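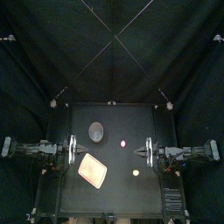

Youth basketball camps sell shooting. Look at any summer flyer and the word is in the first line, usually with a photo of a kid at the top of a jump shot. I have coached middle school teams for six seasons and worked at more camps than that, and I think we have the hours wrong. Kids between nine and thirteen should spend most of camp on footwork and passing, and shooting should get what is left.

At the Wuddale camp in July we had 46 players on two courts. The schedule I was handed gave shooting stations half of every morning. Footwork had one slot, right before lunch, when legs were tired and half the group was asking about the vending machine. Passing was folded into warmups.

By the third day you could see what that schedule produces. Plenty of players could hit an open shot from the elbow with no defender near them. Put a defender on them and they traveled, or they picked up the dribble and threw the ball over a teammate's head. They had practiced the end of the play and skipped everything that leads to it.

Part of the problem is that shooting is easy to run. One adult can watch a whole line of kids, and the kids like it. A child who makes 6 out of 10 goes home with something to tell the family. It is hard to come home and report a better jump stop. Parents pay for camp, and they want to hear about it in the car.

I understand that, and I don't think camps should be grim. But a jump stop can be taught in a game of tag. Pivoting can be taught with two kids fighting over one ball. Passing gets better fast when you play four on four with no dribbling, and in my experience kids that age will ask to keep playing it. None of this needs extra equipment or a bigger staff. It needs the person writing the schedule to move some blocks.

There is also the matter of size. A lot of ten-year-olds are not strong enough to shoot at a regulation rim with decent form. They heave it from the hip, and after 100 heaves a day the hip shot is a habit. Some high school coach will spend a year taking it apart. If a gym can lower its rims, it should. If it can't, that is one more argument for shooting less.
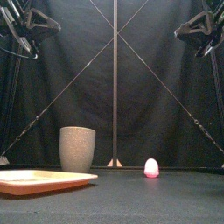

Matilde Falcão disagrees with me on most of this. Her view is that players who can't score stop getting the ball, and players who don't get the ball quit by eighth grade, so a camp that cuts shooting time is losing kids to make a point. She would keep the stations and shorten the scrimmages.

She is right that kids quit when they feel useless on the court. I would still keep the scrimmages, since that is where a player learns to get open, and getting open is how you get the ball. A guard who can stop on balance and find the cutter will stay on the floor through a cold shooting night.

For next summer I have asked for footwork first thing in the morning, passing games after that, and shooting in the last hour before pickup - so the kids still have something to report in the car. The camp has agreed to try it with the younger group only.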